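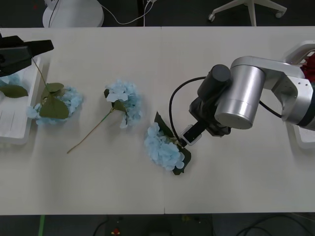 Faux hydrangeas: getting them out, cleaning them and storing them

Mon 18 December
Reading time: 4 min

The winter changeover at the Coststead shop is nearly done, and the blue hydrangeas are the last of the summer flowers to be dealt with. They went out in June, in the front window and along the Mulligan Street side, and they have held up well. Several readers asked after the last issue how we keep artificial stems going from one year to the next, so this item covers the hydrangeas from start to finish.

Sorting

Lay the stems out on a bare white or pale table. Pale blue petals show their dust against white, and dropped florets are easy to find. Leave some space between the heads. If they are piled up, the leaves of one catch in the florets of the next and you pull both apart trying to separate them.

Keep a shallow tray at one end of the table. Ours is white plastic with raised sides. Anything loose goes in there, and so do heads waiting their turn.

Go through the stems one by one. Look at the join under the head first, then the leaves, then the cut end. We sort into three groups: ready to pack, needs cleaning, needs repair. A stem that has faded on one side still counts as ready to pack. Turn the faded side to the wall next year.

Cleaning

Most dust comes off with a soft makeup brush or a clean paintbrush. Work from the middle of the head outward and hold the stem right under the bloom, so that the pull is on your hand and the glue is left alone. A hair dryer on the cool setting gets between the florets. Do not use the warm setting. We lost a whole bunch of peonies that way two years ago – the petals curled and would not go back.

Leaves can take a damp cloth. Wipe from the stem to the tip, supporting the leaf from underneath. Dark leaves show streaks, so go over them again with a dry cloth.

We do not wash fabric heads in the sink. Some blues run, and the paper wrap on the stems comes loose when it gets soaked.

Repairs

Leaves come off more than anything else. On most of our hydrangeas the leaf pushes onto a small peg on the stem, and a dot of clear craft glue will hold it. Let it set overnight before you handle it. If the peg has snapped, wrap the base of the leaf to the stem with floral tape, pulling the tape as you go so that it sticks.

Single florets can usually be pressed back on. If one keeps falling off, put it in the spares jar. We use spares to fill bald spots on other heads.

Short stems are worth keeping. A head on a few inches of stem is no use in a floor vase, but it does very well in a bowl, a wreath or a low table piece. If you need the length, tape it to a piece of 18 gauge floral wire and cover the join with a leaf.

Packing

We pack long stems and short stems separately. Long stems go head to tail in a flat carton, with crumpled tissue under each bloom so that the weight is off the petals. Short ones stand upright in a box with dividers. Fold the leaves up around the head, the way they would sit on a bud. They will need spreading in the summer but they will not crease.

Do not fill a carton to the top. Ours used to hold 100 stems each and the bottom layer came out flat every year. We now stop at 76. It takes more shelf space, and the back room is full as a result, but there is a lot less steaming to do in June.

Write the color and stem length on the end of the carton, where it can be read from the aisle. Keep the cartons out of direct sun and away from the heating pipes.

Steaming flat heads

If a head does come out crushed, hold it well above a steaming kettle for a few seconds, then take it away and open the florets with your fingers. Repeat if needed. Keep your hands to the side of the steam. Stop if the glue starts to feel soft.

This season's stock

We have 285 hydrangea stems going back into storage this winter out of the 600 we hold in all flowers. A batch of the older ones will be sold off by the bunch at the Coststead counter in January, as they are, mostly blue with some white. Bring a bag. New stems are on order from Promov and will be on the shelves in the spring.

Recent items

Winter window: what went up and where
Choosing a vase for tall stems
Floral tape, wire and glue compared
Wreath frames back in stock
Tuter ribbon: new colors
Holiday opening hours at Coststead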